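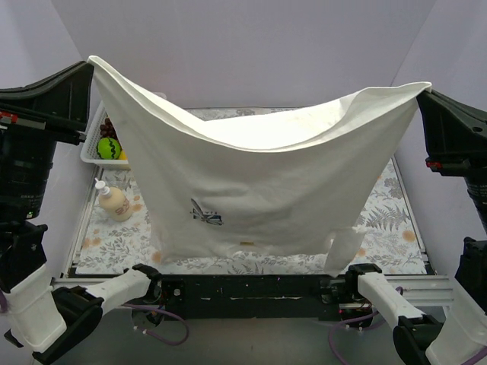
TRARVILLE – Teaching a robot to fold laundry starts with a person doing it first, over and over, and a small lab on the Mutport road has spent most of October doing just that.

Mostyn Robotics said this morning it has passed 100 recorded runs of cloth handling on its two-armed table rig. Each run is driven by a person at a second pair of arms in the next room. Move the hand, the robot arm follows. Squeeze, the gripper closes. Every motion is saved and later used to train the software.

"You can't write down how to fold a shirt, we tried," said Eluned Eynon, who leads the work. "So we show it. Then we show it again, badly, on purpose, so it sees a mess and how you get out of one."

Six operators take turns at the controls, in shifts of 42 minutes. Longer than that and hands get tired, and tired hands make poor lessons, Eynon said.

Cloth is a headache for machines. A box stays a box. A shirt changes shape each time it's touched, and the operator has to find a corner or a shoulder before anything else can happen. Two grippers help – one holds, the other goes looking – but keeping them in step by remote takes practice. New people usually need four days before thier runs are good enough to keep.

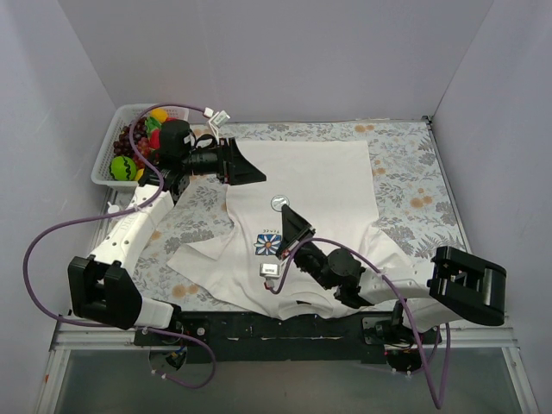
Two robot arms at work on a white T-shirt at the Mostyn lab in Trarville.

The firm keeps household things on the table during the runs, fruit basket included, and the table covering is patterned. Plain backgrounds made life too easy for the software, according to Ffion Pugh, the lead operator.

Pugh came to the job from a dry cleaner in Besden. No robotics background. She said the hardest part is the missing sense of touch.

"At home you feel the hem. On the rig you're watching for it," she said. "First week I kept letting go too early. You learn to wait – watch the fabric pull, then move."

Bad runs are not all thrown out. Dropped corners stay in if the operator recovers, and get marked so the training team can find them. Runs that end with the shirt on the floor are cut.

No date yet for the arms folding with no one at the controls. Eynon would only say that towels come next, then pillowcases, then anything with buttons. A open evening for Trarville residents is planned at the lab, doors at 6 p.m., with a turn at the controls for anyone who wants one. Details to be posted at the town library.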